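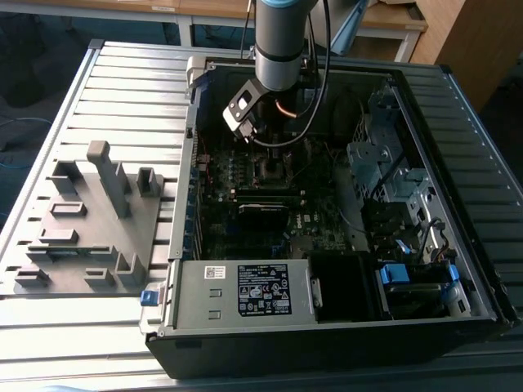

The Dell on its side, lid off. Power supply along the near edge.

Kashyap Tinkerers' Board > Desktops and Towers
Search this board Go Advanced search
Posted in December by sosero_shed, 16 replies

sosero_shed wrote:
Picked up an old black Dell desktop for 56 quid and I want to strip it, clean it and give it to my nephew, who believes computers run on goodwill. Two questions. Is the blue tab on the end of the power supply the release, and do the blue latches by the drive bays let the carriers out? I'm used to screws. I have a jar of them.

laltitz wrote:
Blue means "touch me" on these, broadly. Unplug it, hold the power button in for a few seconds, get the cables off the board, then press the tab and ease the supply along. If it fights you, you've left a cable on. I speak as a man who once fought back.

Mugwump16 wrote:
Leave the power supply alone. If it works, blow the dust out with it in place. Every time someone on here takes one out "just for a look" we get a thread in the spring called HELP WON'T START.

laltitz wrote:
That was one thread, and it was yours.

Mugwump16 wrote:
It was two threads.

biscuit_tin wrote:
Nice to see a slatted bench. I had one and lost every small screw I owned through the gaps. Put a tea towel down under the case, sosero, you'll thank me when you're not on your knees with a torch.

Also, don't take the cooler off unless you've got fresh paste in the house. Toothpaste is not paste, whatever my brother-in-law says.

sosero_shed wrote:
Paste ordered from Zosance, so it should be here by Easter. What about the card lying across the board? I've no idea what it does and there's no label I can make sense of.

laltitz wrote:
Look at what sockets it has round the back. If there's a monitor one, it's graphics. Either way take it out before you go near the board with a brush — it only wants to catch your sleeve.

Mugwump16 wrote:
Or leave it in and don't go near the board with a brush.

biscuit_tin wrote:
Mugwump, do you clean anything?

Mugwump16 wrote:
I own 1581 posts and a very dusty computer that has never once failed to start. Apart from the two times.

sosero_shed wrote:
Going with the tea towel and laltitz. Will report back once the paste turns up.

Contact the moderators | Copyright Kashyap Tinkerers' Board | Back to top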